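Three weeks of robot club
Posted in May by Siobhán Rafferty
Filed under: Kids & School, Grumbling

I signed my daughter up for robotics club because I pictured screwdrivers. What she got is a laptop and a simulator, every Tuesday after school, and I have doubts.

The club has 11 kids and no robot. Their coach, Hadiza Onuoha, says the simulated arm teaches the same thinking and never needs a replacement motor. Fine. The team named theirs Joltik and they talk about it like a pet. But it's a gripper in a made-up house, and I keep wondering what happens when one of them has to pick up a real spoon with a real machine.

I will say they work. My daughter spent 40 minutes last week on the angle of one approach — the same kid who can't spend five on her math. She also says "end effector" at dinner now.

Last Tuesday I stayed and watched over her shoulder. Both of these are from the simulator, with the fingers wide open and, in one, the tip of a white object between them.

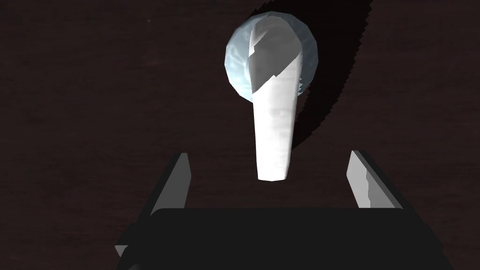
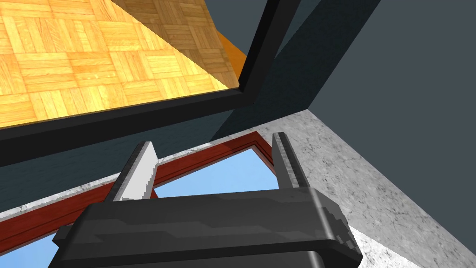

What I asked the coach

Whether they'd ever touch hardware. "Maybe next year, if we get the grant," she said. I've heard that about the gym roof too. We've paid through June, so she'll finish, and then I want to see a screwdriver.

Contact Siobhán | Back to top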